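The Turkton Open is a 72-hole stroke play golf tournament played each September on the Old Course at Turkton Golf Club. It was founded in 2000 as a 36-hole event for club professionals and was extended to four rounds seven years later. The field is made up of tour card holders, regional qualifiers and a small number of invited amateurs. The tournament is played without a pro-am, and practice rounds are limited to the two days before the first round.

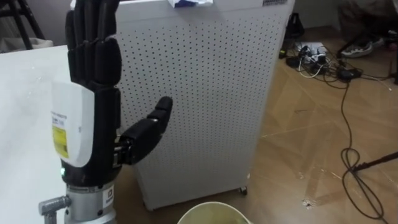

Format

The first two rounds are played in groups of three, with starts from the first and tenth tees. A cut is made after 36 holes to the low 30 players and ties. The third and fourth rounds are played in pairs from the first tee only, in order of score, with the leaders going out last.

A tie after 72 holes is settled by sudden death. The players in the playoff go back to the 18th tee and play that hole up to two times. If the tie remains, play moves to the 15th, a short par three, and stays there until one player wins a hole outright. Before a rule change made when the event moved to its present date, ties were settled by a full 18-hole round the next morning. The longer format was used once.

Amateurs may compete for the trophy but may not accept prize money. When an amateur finishes in a paid position, the amount for that position goes to the next professional on the list.

Course

The Old Course is a par 71 laid out on sandy ground between the Palia road and the Aneo estuary. The outward nine runs mostly into the usual wind and the inward nine runs with it, although four holes on each side cross it. Fairways are a mix of fescue and bent grass. The greens are small by modern standards, and several fall away at the back — a feature that makes long approach shots hard to hold in dry conditions.

The 7th, known as Tautahi, is a par four that bends left around a line of dunes. A drive over the corner leaves a short second shot but must carry rough ground for its full length. The safer line to the right brings a pair of fairway bunkers into play and leaves a middle iron to a raised green. Tautahi has ranked as the hardest hole of the week in most editions.

Setup and criticism

The setup has been debated since the tees on the 7th and 12th were moved back. Supporters of the change argue that the hole had lost its purpose once most of the field could carry the dunes with a three wood. Opponents hold that the new tee leaves shorter hitters with one line and no real choice.

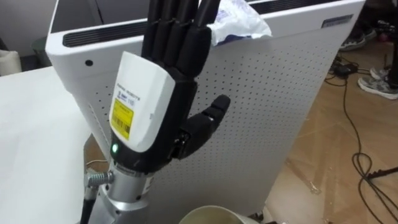 Dede Laryea took the second view, writing that the longer tee had turned a hole about judgment into a hole about strength, and that the old yardage should be brought back for at least two of the four rounds. Laryea added that the green was built to receive a short iron and that its slope made little sense from farther out. The club kept the new tee but began using a forward position in the third round, when the hole is cut behind the front bunker.

A separate complaint concerns pace of play. Groups starting on the tenth tee meet the early starters at the turn, and waits on the first tee have been common in the opening round. The gap between starting times was later widened by one minute.

Qualifying

Places outside the exempt categories are filled through two regional qualifiers, each played over 36 holes in a single day. The top 15 finishers at each site advance. Alternates are drawn in turn from the two sites, beginning with the one that had the larger entry.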